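Amlow Heavyweight Crewneck
Fri 1 November
By Noura Tannous

I wore the first sample of this sweatshirt from June until the weather made it silly, and I still reach for it before anything else in the drawer. The fabric is a 400 gram brushed-back cotton, thick enough to hold its shape and soft inside from the first morning. It keeps the wind off on a walk to the store, and it doesn't bunch up under a coat!

Ferdinand Brunner cut the pattern for us at Ilside, and he gave it a longer rib at the waist and a slightly dropped shoulder. If you're between sizes, go down for a neat fit or stay up if you like room for a shirt underneath (I do).

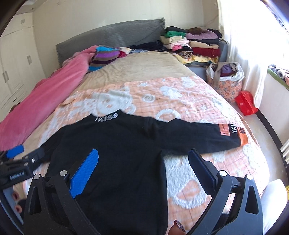

Washing is easy. Turn it inside out, run it cool, and dry it flat with the sleeves pulled straight. The tumble dryer will take a little length off the arms, so skip it if you can. Some fluff comes off the inside in the first couple of washes, then it settles down.

Sizes: XS to XXL
Fabric: 70% cotton, 30% recycled polyester
Seams: twin-needle at cuffs, hem and armholes
Price: $70, or $50 for seconds with small dye marks

We have 4 colors this season, and the moss green is my favorite by a mile. Extra-long sleeves can be ordered from the Zomcombe workroom; ask for Notburga Steiner.

Contact | © Amlow | Back to top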